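4.2 Wording and attribution in the Endthorpe necrology

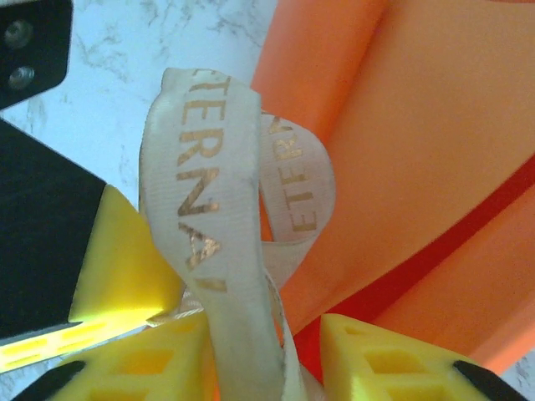 Figure 3. White ribbon with gold capital lettering.

4.2.1 Material

The Endthorpe necrology consists of 175 manuscript entries, one for each member of the community who died while the house was open. The entries were copied into a single register by at least three hands, here called A, B and C. Hand A wrote the first 25 entries and used no abbreviations. Hands B and C abbreviate freely, and C often leaves out the place of birth. The register was transcribed by Oshima and checked against the original by Kobori. Where the two readings differed, the entry was read again by Imai, and his reading was adopted.

For comparison we used the Zondavberg file, a set of printed death notices sent between houses of the same congregation. The notices are shorter than the necrology entries and were set by a commercial printer from a handwritten draft. Few of the drafts survive. Both sources were divided into clauses following the procedure in Section 3, which gave 3,286 clauses in total. Clauses made up only of a name or a date were kept in the count but were not coded for content.

4.2.2 Coding

Each clause was assigned to one of five classes: family and origin, offices held, character, final illness, and request for prayer. A clause that fitted two classes was assigned to the one named by its main verb. Okafor and Sampaio coded a shared sample of 800 clauses independently before the remaining clauses were divided between them. Most disagreements in the sample involved character and final illness, as in "she bore her long trial without complaint." These clauses were placed under final illness when the illness was named in the same sentence and under character in all other cases.

4.2.3 Order of classes

In the necrology the order of classes is stable. Entries by Hand A open with family and origin, move to offices held, and give the final illness last before the request for prayer. Hand B keeps this order but places character after the illness, so that praise of the deceased stands next to the closing prayer. Hand C follows B in the longer entries. In the short ones, the offices and the illness are sometimes joined in one sentence, and the class of character is missing.

The Zondavberg notices begin with the death itself. Family and origin are reduced to a single clause or left out, and the request for prayer is fixed in wording across the whole file. This agrees with the purpose of the notices, which had to reach other houses in time for the suffrages owed to the dead.

4.2.4 Borrowed phrases

Several phrases occur in both sources. The longest is "strengthened by the last rites and surrounded by her sisters," which first appears in the necrology in an entry by Hand B. We cannot say which source supplied it. A printed model known to both houses would explain the match, but no such model has been found among the Endthorpe papers. The phrase is absent from the entries by Hand A.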